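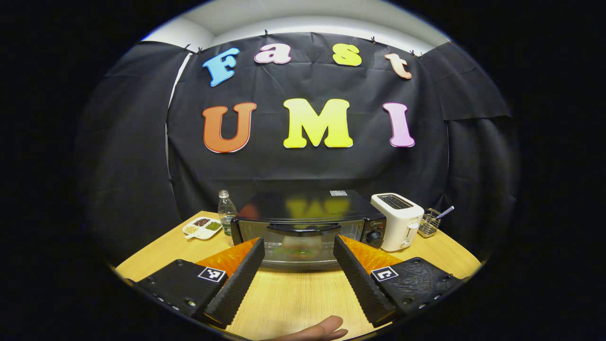 卓上キッチン操作データ README

最終更新 2022年9月4日

急いで書いてます。抜けがあったら追記します。古い版のメモと食い違うところは、こっちが正。

概要

手持ちグリッパで人間が台所まわりの作業をやって、その映像から模倣学習用の例を作ったもの。ロボット本体は収集には使ってない。学習後の評価だけ実機。プロジェクト内の呼び名は Zanlow。フォルダ名もログの接頭辞も全部これ。前処理ツールは Mastergate、別リポジトリ。

収録数 3126 エピソード。うち 95 は検証用に固定で分けてある。混ぜないこと。前に一度混ぜた人がいて(自分です)、数字が良すぎて二日つぶした。

作業の種類

卓上の家電と小物。布の背景の前に木の天板、その上に物を並べる形式。タスクは 5 種。

oven_open オーブントースターの扉を開ける。取っ手をつかんで手前に倒すところまで
oven_place 庫内の網に食べ物の模型を置く、または取り出す
toaster_lever ポップアップトースターのレバーを下げる
bottle_move 水のボトルをつかんで指定の場所へ
tray_sort 仕切りトレーの中身をすくって別の区画へ

oven_open と oven_place は続けて撮ったものもある。その場合はエピソードを切ってある。つなげて使いたい人は session_id が同じで part が連番のものを拾ってください。連番が飛んでるのは品質チェックで落としたやつ。

収集手順

1. 台の上を配置表どおりに並べる。配置表は layouts/ の下
2. グリッパのカメラのレンズを拭く。毎回
3. マーカーの確認。左右の指の土台に四角い白黒マーカーがあるので、両方が開閉の全範囲で写ってるか見る
4. 地図用の走査を一本。ゆっくり、台の左から右、手前から奥
5. 指の開閉だけの校正を一本
6. 本番。始めと終わりに一拍止まる。これを忘れると切り出しがずれる
7. 配置を変えたら 4 からやり直し。物をひとつ動かしただけなら 6 からでいい

速さは人が普通にやる速さの少し下くらい。速すぎるとブレて自己位置が飛ぶ。遅すぎると不自然な停止が学習されて、評価のとき実機が扉の前で固まる。1月の分はこれで大量に捨てた。

持ち方について。手首を返すとき指でマーカーを隠しがち。隠れると開き幅が取れない。短い欠けは補間してるけど、長いのは落としてます。

中身の構成

episodes/ 本体。1エピソード1フォルダ
episodes/xxxx/video 魚眼のまま。歪み補正なし
episodes/xxxx/pose 手先の位置と姿勢
episodes/xxxx/width 指の開き幅
episodes/xxxx/meta タスク名、配置番号、作業者番号、session_id、part
calib/ レンズと指の校正
maps/ 走査からできた地図
layouts/ 配置表
splits/ 学習用と検証用の一覧

丸い視野の外側は黒のまま残してあります。切り抜きは読み込み側でやる。前に切り抜き済みの版も出したけど校正値と合わなくて取り下げ。手元に残ってたら消してくだい。

座標はメートル、角度は回転ベクトル。原点は地図ごとに違うので、地図をまたいで絶対位置を比べても意味がない。学習には直前の手先からの相対を使うこと。

ラベル

文章の指示はつけてない。タスク名のみ。成功か失敗かは人が映像を見て付けた。判断基準は labels/rule に書いたとおりで、ざっくり言うと

扉は最後まで倒れていれば成功
模型は網に乗って指が離れていれば成功
レバーは下で止まれば成功
ボトルは立ったまま置けたら成功
トレーは少しこぼれても可。全部こぼしたら失敗

失敗例も入ってます。meta の success が false のもの。捨てないで、と Bedetti 側から言われたので残した。普通に模倣するだけなら除外を推奨。

わかってる問題

・オーブンの天面が黒の光沢で、上のものが映り込む。特徴点がそこに乗ると地図がゆがむ。ひどいものは除外したけど全部は見きれてない
・扉がガラスなので庫内の物が見えにくい。oven_place の取り出しは成功率低めに出るはず
・ボトルは透明。水量もエピソードごとにまちまちで、記録してない。すみません
・背景の黒い布はしわ以外に模様がなく、布ばかり映ると追跡が切れる。上の発泡文字が目印としてけっこう効いてるので、同じ環境を作る人は何か貼ったほうがいい
・照明は固定。明るさの違いには弱いと思う。増強でなんとかしてる
・家電は各一台ずつ。別の機種に汎化するかは未確認。オーブンは Midea のもの。つまみの位置が違う機種だとどうなるか、やってみたら教えてください
・作業者の偏りあり。番号 2 の人が多い

読み込み

Mastergate の設定ファイルで root にこのフォルダを指定。あとは prepare を一回。最初はキャッシュを作るので時間がかかる。途中で止めると半端なキャッシュが残って次から変な落ち方をするので、止めたら cache/ を丸ごと消してから再実行。

学習の基準設定は 2000 エポック、と昔のメモにあるけど、あれは小さい試作セットのときの話。今の量でやると終わらない。configs/base の値を使うこと。

検証の誤差は目安にしかならない。下がってるのに実機でレバーを空振りすることがあった。できれば実機で回して確認を。

使用条件

研究目的のみ。再配布は Yu の共有領域から各自取得の形でお願いします。コピーを別の場所に置くと版がわからなくなる。映像に手が少し写るエピソードがあります。顔と音声はなし、音声は抽出時に落としてある。

変更履歴

v3 検証用の一覧を固定。tray_sort 追加。pose の時刻ずれを修正
v2 切り抜き版を廃止、魚眼のままに戻した
v1 最初の版。bottle_move と oven_open のみ

TODO

・水量の記録
・レバーの位置をメタに追加
・配置表の重複を消す
・英語版 README
・トレーの校正、一部やり直し(calib の日付が古いやつ)

不具合は課題管理のほうへ。エピソード番号を必ず書いてください、番号なしだと探せません。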